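PATODGATE OPENS ITS PLAZA TO EVERYONE WHO WORKS NEXT DOOR (AND EVERYONE WHO DOESN'T)

For release 9/11/20

I've been writing the news for the Patodgate office park for a good while now, and most of it is about leases and parking permits, so please forgive me if I get a little excited about this one. Starting this month, the big paved plaza between our two main buildings is open to the public all day, every day. You don't need a badge or a visitor sticker. Just walk in and enjoy the sky!

If you've only ever driven past, you may not know how much open ground we have back here. The plaza has always been the part of Patodgate I like best. I eat my lunch out there whenever I can get away from my desk, and for years I've been pestering people in meetings about doing more with it. Well, the pestering paid off. Siriwardena, the company that owns and runs the park, signed off on the Open Plaza plan in February, and we've been getting ready ever since.

So what's changing? Mostly the rules, to be frank. The old policy said the plaza was for tenants and their guests, and events had to be booked through the leasing office with a stack of forms. The forms are gone. If you want to roller skate, fly a kite, teach your kid to ride a bike or sit on the ground with a sandwich, go right ahead. Groups of up to 84 can meet without asking us first. Bigger groups need a permit, and the permit is one page and free (I wrote it myself and I kept it short).

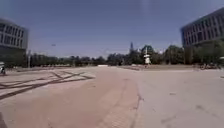 We asked our tenants what they wanted before we settled on any of this. The survey went to everybody with a desk at Patodgate, and 1084 people sent it back, which surprised all of us in the office. The most popular answer by a mile was "leave it open." People like being able to step outside and see a long way. They like the trees. A fair number of them told us they pick their walking route to the bus by how much sun it gets, and I'm one of those people, so I felt very understood.

That made the planning pretty easy. We are not filling the plaza with booths or planters, and there won't be a stage. The middle stays clear. The greenery along the bottom of the buildings stays too, and so does the line of trees at the far side. A few folks were worried we were going to cut those back for more parking - we're not, and it was never in the plan.

Wellari is handling the grounds for us under a new agreement. Their crew will sweep the paving early in the morning, before most of us show up, and they'll look after the shrubs and trees as well. If you spot a cracked slab or a wobbly drain cover, tell them or tell me. There's a form on the Patodgate page, and you can also stop by the front desk in either building.

Now for the fun part. Skistmont, the outdoor games people, will be bringing a free chalk and games afternoon to the plaza once a month. They're bringing 144 boxes of sidewalk chalk to the first one, and I have already called dibs on a corner. There will be ring toss, jump ropes, giant checkers and a slow bike race, where the last person to cross the line without putting a foot down wins. I practiced that last one in my driveway over the weekend. I'm terrible at it.

Please keep some room between your group and the next one, and bring a mask for the times you can't. There's plenty of space to spread out, so this shouldn't be hard. The building lobbies are still for tenants only at the moment, and that includes the restrooms, so plan ahead if you're coming with little ones.

A few practical things. The plaza is open from sunrise until 10 p.m. Dogs are welcome on a leash. Bikes, scooters and skates are fine, but please slow down near the building doors when people are heading home. Cars, grills and amplified music still need a permit. Parking in the visitor lot is free after 5 p.m. and all weekend, and there are 200 spaces, so you should be able to find one. It's a sunny spot, so bring a hat and some water.

Reporters and neighborhood newsletters are welcome to come by and take pictures without setting anything up ahead of time. If you'd like somebody to walk around with you and answer questions, ask for the Patodgate communications office at either front desk and you'll most likely get me. I'm happy to talk about this for as long as you can stand it!

About Patodgate

Patodgate is an office park owned and managed by Siriwardena. Permit forms, plaza hours and dates for the Skistmont afternoons are posted on the Patodgate page and in both lobbies.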